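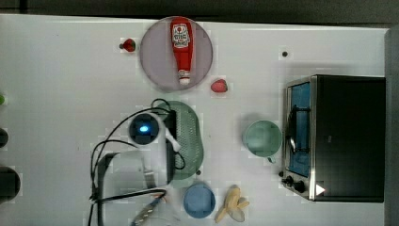

A red ketchup bottle on a round plate, with strawberries on either side.

Undavham vlogger Sibusiso Le Roux announces new weekly series, Fevutine

Hello, it's Sibusiso! I've been making videos from my flat in Undavham for years now, and I've finally got some proper news — my new series, Fevutine, starts in November.

If you've followed me since the bus timetable vlogs (bless you), you'll know I've put up 187 videos, most of them filmed on my own and edited far too late at night. Fevutine is a bit different. Each episode I spend a day with someone whose job I know nothing about, and I have a go at it myself. First up is a piano tuner in Fahy, who was very patient with me, and after that I'm off to Pirna to help run a puppet theatre!

I've also got a small acting part coming up in a short film, my first since college. I play a postman, I have four lines and I'm terrified.

New episodes go up at 6pm every week on my channel. There's a preview evening in Undavham too, with 100 free seats, so do message me through the channel if you fancy one. Press are welcome, and I'm happy to chat — mornings are best.

Ends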